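Build the Room Before You Build the Arm

Wednesday, October 30, 2019

People who come to the Mostley workshop wanting to make a robot nearly always want to start by cutting something. I understand it. Cutting is pleasant and you go home with a part in your bag. I still think it is the wrong first step, and after a year on the arm we call Farelo I would tell any home builder to spend the first months in a simulator.

There are four of us on Farelo: Graciela Durán, Fermín Aravena, Valentin Renaud and me. The goal is small. We want an arm on a low base that can pick up things dropped on a bedroom floor and put them somewhere useful. Graciela's mother has trouble bending down, and the things she drops are mostly little: pill caps, clips, buttons, the back off the remote.

We started the usual way. Fermín printed a gripper in two evenings, we bought motors, and the whole thing went on a bench at the workshop with a wooden block in front of it. It picked up the block. We were very pleased with ourselves for a week. Then we tried a paper clip box, a sock and a bottle cap, and it failed at all of them, and every fix meant another print and another evening. By September we had spent $555 on the arm and learned very little about bedrooms.

Valentin was the one who pushed for the simulated room. I argued against him. I said a fake room would teach us to solve fake problems, and I said it more than once. He went ahead over a long weekend and modeled a bed, a nightstand with a lamp, a glass door to the yard and a plank floor.
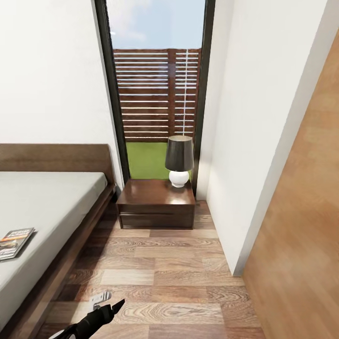
The simulated bedroom from the arm's side, gripper at the bottom, a small white part on the floor by the bed rail.

What changed my mind was how quickly the room caused trouble. On our bench the target sat in open space. In a bedroom it ends up next to the bed rail, and a gripper that needs clearance on both sides doesn't have it. We had designed a wide, handsome gripper for a place no one lives in. Fermín narrowed the fingers in the model that same night, and it cost us nothing.

The floor was the second lesson. Wood grain is full of curves and dark lines, and our first detection code took several of them for objects. On the gray bench mat we would never have seen it. Graciela's mother has wood floors, so we would have met the problem in her house, with her watching.

The usual complaint about simulation is that contact is wrong. Friction is a guess, and parts slide or stick in ways they wouldn't on a real floor. I accept all of that. I would not trust our simulator to tell me how hard to squeeze a pill cap. But most of our failures come before contact. The arm goes to the wrong place, or the fingers open wide and the thing we want is off to one side.

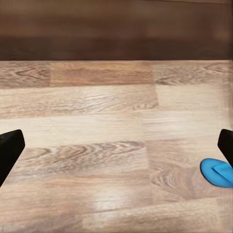
Fingers open over the wood-grain surface, with the blue piece under the right one.

A view like that one is worth a lot to me. With the fingers that far apart and the piece that far over, closing is a bad idea and the arm ought to shift right first. On the bench we used to nudge the part into the middle by hand and try again, and then count the try as a good one. The simulator has no hand to nudge with, so the miss goes in the log. We have 2258 logged attempts now. Bench attempts written down over the whole summer: 15.

Hortensia Huenchumán, who teaches the Saturday soldering class, thinks I've gone too far. Her view is that beginners quit if they don't touch hardware early, and that a screen is a poor reward for a tired person on a weeknight. She has taught more people than I have, so I take it seriously. My answer is to let them build something cheap alongside. A $65 kit arm will keep your hands busy. Just don't order the good motors until you know how wide the gripper has to be.

Our own motors are in a drawer at the workshop. Two of the four are too large for the arm as it is now drawn, and if anyone at Mostley has a use for them, ask Fermín.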